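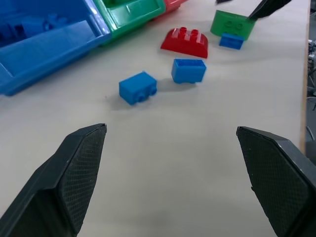
Siiri Nieminen says the newsletter should be put down, kindly, before spring, and that if I won't do it she will hold my hand while somebody else does. She said it before I had my coat off. Her view is that a list full of people who never open anything is a cemetery with a mailing schedule, and would I please stop bringing flowers.

Jan 30, 2024

So, a newsletter day. I have written the Jendinby newsletter for long enough that I dream in two-sentence paragraphs. We sell booking software to small hotels and the newsletter is supposed to make small hotels feel we are thinking of them. I do think of them. I think of them mostly at 4 p.m. when the draft is due and I have one item about towels.

The cleanup has been on my list since November. It works like this: you ask Tuvodeck to find everyone who hasn't opened an email in a year, you send them one last note asking if they'd like to stay, and then you take off whoever doesn't answer. Tuvodeck calls this a sunset. There is a little orange icon for it. The people who make email software can't leave a sad thing alone, they have to give it an icon.

I ran the search before lunch. 1,661 names. I looked at the number, went and made toast, came back and it was the same number. The whole list is 2,250, and I have been saying "over two thousand readers" in meetings in the voice of a man with over two thousand readers. What I have is 589, and I'd bet a fair few of those are the kind of opens that happen when a spam filter pokes at a link to see if it bites.

Siiri was very good about it. She said "well" and then nothing else for a bit.

Wrote the goodbye note. First version was friendly and had a joke about checking out of a hotel, which I liked. Second version took the joke out because Siiri said every hotel company on earth has made it. I said nobody in our list would know that as they don't open emails. She gave me that one. Third version put the joke back in the subject line, where it would do the most damage. Fourth version is what I'm going with:

Subject: Do you still want these?
We noticed you haven't opened our emails in a while. If you'd like to keep getting them, click the button. If not, no need to do anything and we'll stop.

Took me most of three hours. It reads as if it took four minutes, and I have decided to be proud of that.

Argument after lunch over the button. I wanted "Keep me on." Siiri wanted "Yes." I said a lone "Yes" sounds like a wedding. She said "Keep me on" sounds like a lamp. We sent the question over to Aitana Palacios, who is on the sales side and gets asked things like this whenever we want the other one to be wrong. Aitana wrote back "what newsletter" and I don't believe she was joking. Checked. She's one of the 1,661.

Went with "Yes, keep them coming," which has the weakness of both.

Then the meeting. It was meant to be on the spring campaign but it got onto Tralonton in the first five minutes, as they all do. Tralonton have started putting out a weekly thing written by their founder, first person, very short lines, one thought to a line, all about what he learned from being wrong. He's wrong a great deal, for somebody with that much funding. The room feels we should have one too. The room asked who at Jendinby had been wrong lately and might like to write about it. I looked at my notebook.

I made the case for the cleanup while I still had any goodwill. Fewer names, better open rate, less chance of landing in spam, smaller bill from Tuvodeck at the next renewal. All true. I had a slide. The slide had a bar that was tall and then a bar that was short, and I could see from the faces that whatever I said about quality they were all looking at the short bar. Was asked if we could keep the dead ones "just for the count." I said we could, in the way you can keep milk. Was asked if we could buy some new ones. I said no with more heat than I'd planned.

In the end they said fine, do it, but send the goodbye to a small batch first. So I sent it to 113 of them at ten past three, picked by surname, which isn't random and I know it isn't. Everyone from Ba to Bi. Somewhere there's a hotel owner whose relationship with us ended today on account of the alphabet.

By five we'd had two answers. One was an out-of-office from a place by a lake, shut for the winter, very nicely written, better than anything I've put out this year. The other was from a Mrs. Bensaid, who didn't press the button but replied, to me, in full. She reads it every month. She prints it. She has her nephew print it, to be exact, and he must have pictures turned off or something, as Tuvodeck has her down as never having opened a single one. She said the piece on late checkouts had been useful and the piece on towels had been wrong. She said she would like to keep receiving it and asked whether clicking the button was strictly necessary as she would prefer not to.

I read it out to Siiri. She said it was one person. I said it was one person with a printer. She said that if I was going to turn this into an argument for keeping all 1,661 she was going to go home early, and then she did go home early, though I think she'd planned to.

It does bother me a bit. The open rate is a picture loading or not loading, and I have been treating it as a census. I know this. I have explained it to other people, with slides. But you get a number handed to you every month with a little green or red arrow on it and after a while you stop asking what it's a number of. I was ready to throw out my most careful reader for having a nephew with sensible settings.

Still going ahead. There can't be that many Mrs. Bensaids and I can't write to a list that size on the chance. But I'm changing the note so it says you can just reply, in words, and somebody will see it. Siiri will say it makes work. It does make work, it makes it for me. I'll put her name in the from line and see how long it takes her to notice.

Answered Mrs. B. before I left. Told her no button needed, told her she was on the list for good, asked what was wrong with the towels. Kept it under a hundred words, third draft.

Also today: renewed the stock photo thing by accident, a whole year. Must ring them in the morning. Out of coffee filters at home, used a paper towel, wouldn't again. Founder at Tralonton put out a new one this evening -- he's learned to listen. I opened it, so that's one for his count.

Towel piece for next month: find out who told me the thing on thread count. I have a bad feeling it was me.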